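Projects > Textiles and Housing > Student Reports > Bedding in shared rooms

Bedding Use in Student Housing, Fultville
Domenica Reisinger and Remo Lehner

We wanted to know how often students wash their sheets and what makes them put it off. In March we left a short paper survey in two residence halls and got 17 usable replies. Hermine Lanz helped us word the questions.

Most people owned two sets of sheets. Seven owned only one, and these students washed less often – they had nothing to sleep on while the set was in the laundry.

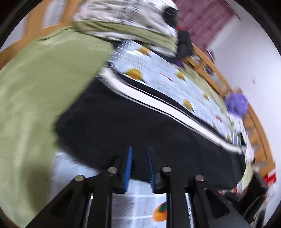

Fig. 1. Checked bedsheet with a fruit print.

Patterned sheets came up more than we expected. Several students wrote that stains show less on a print than on plain white, so they waited longer between washes. We did not ask about fabric, and we should have.

Cost was the other main reason. The machines in Skudgate Hall take cards only, and the dryers often need a second cycle. Hubert Kofler suggested repeating the survey in the fall with a question about drying time.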